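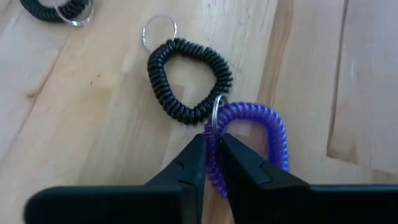 Saron Gebru no se cree que Dostine sea el barrio de moda. Lleva 20 años alquilando allí y el folleto de Statel le da risa: «Dicen 60 pisos asequibles. ¿Asequibles para quién?». La promotora promete un tranvía a 2 minutos del portal, pero el trazado sigue sin aprobarse. 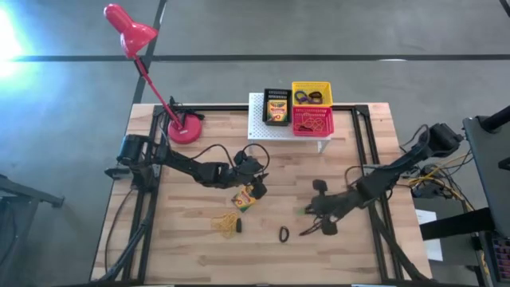 Tampoco me convence la cuota de comunidad, 308 euros al mes, que el folleto relega a una nota. «Pregunté por ella y me hablaron de la terraza», dice Gebru.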